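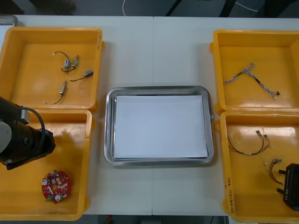 Bench tips for trying out grippers on small parts

Comparing grippers is about the most fun you can have at a workbench, and you can learn a surprising amount in one afternoon with nothing fancier than a few plastic bins and a tray. These are the habits we've settled into at the Walomcombe shared workshop after a long spring of picking up motors, wires and circuit boards. Most of them cost next to nothing, and a couple come straight from the kitchen drawer!

Line the tray. A stainless steel baking or serving tray makes a great drop zone because the raised rim keeps things from rolling onto the floor, but bare steel throws glare back at an overhead camera. Plain white paper cut to fit takes care of it. Trim the sheet a little smaller than the bottom so the corners don't ride up the sides, and change it when it gets creased. A crease looks a lot like a thin wire to a vision program (ask me how I spent most of one morning).

Pick one bin color and stick with it. Yellow has been wonderful for us. Black leads, red boards and gray connectors all show up against it, and you can grab the color balance once and leave it alone.

Write on the rims with a marker. Tape labels peel, and then they end up stuck to a finger pad. Let the ink dry before you handle the bin, and if you need to change a label, rubbing alcohol on a cotton ball usually takes it off plastic. Try a hidden spot first.

Start with the worst part you own. It's tempting to begin with a nice square block, and every gripper on earth looks brilliant with a nice square block. Go for a floppy harness or a tiny motor with its lead trailing behind it. Pankaj Chaudhary started our parts collection from a drawer of odds and ends, and his rule is that anything annoying to pick up with tweezers goes in the test set. I love that rule.

Pick wires up near the connector. The connector gives the fingers something with real edges, and the rest of the bundle follows along. Grab a harness in the middle and both ends droop, usually into the next bin over.

Hold boards by the edge. Capacitors make tempting handles because they stick up, but they'll bend or pop loose. Slow your closing speed way down for boards and use a softer pad. Slices of silicone baking mat, stuck on with thin double-sided tape, work beautifully and can be swapped in a minute or two.
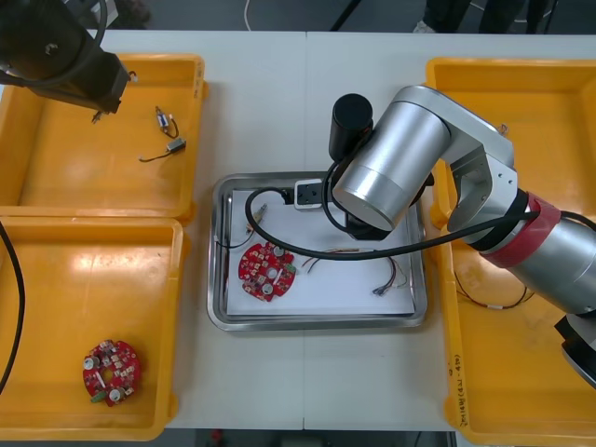
Two arms over the trays, with a round red board and a bundle of thin wires on the paper.

If you're running two arms, give each one its own side of the bench and treat the middle tray as shared ground. Only one arm goes in at a time. Set that in the controller and don't trust your reflexes on the stop button, although you should keep that within reach too. We run every new path at 40 percent speed with nothing in the fingers before we try it for real.

Mind the cables. Leave enough slack for the wrist to turn all the way in both directions, then move the arm by hand through its farthest reaches and watch where the loop goes. Hook-and-loop straps beat zip ties here. You will be moving them again before lunch.

Keep score on paper. We do 200 picks for each gripper and part, with a simple tally: clean pick, dropped, missed, picked two. That last column is my favorite, and it's where the Jirkar fingers and the Ratier fingers really parted ways. The Jirkar pair is narrower and got single leads out of a tangle much more often. The Ratier pair held boards steadier and hardly ever let one tilt. I'd happily keep both on the shelf!

Shuffle the parts between runs. Lift the bin, give it a gentle shake and set it back against its marks. Cyrill Wyss puts little pencil corners on the table for this, and they wipe off with a damp sponge.

Wipe the pads every 44 picks or so. The number is only what fits in one column of our tally sheet, but dust and skin oil do change the grip, and a quick pass with a lint-free cloth brings it right back.

Next up is a Sisodia controller that Pankaj has been itching to try with the narrow fingers. Tally sheets are in the blue folder by the sink if you'd like to copy our columns.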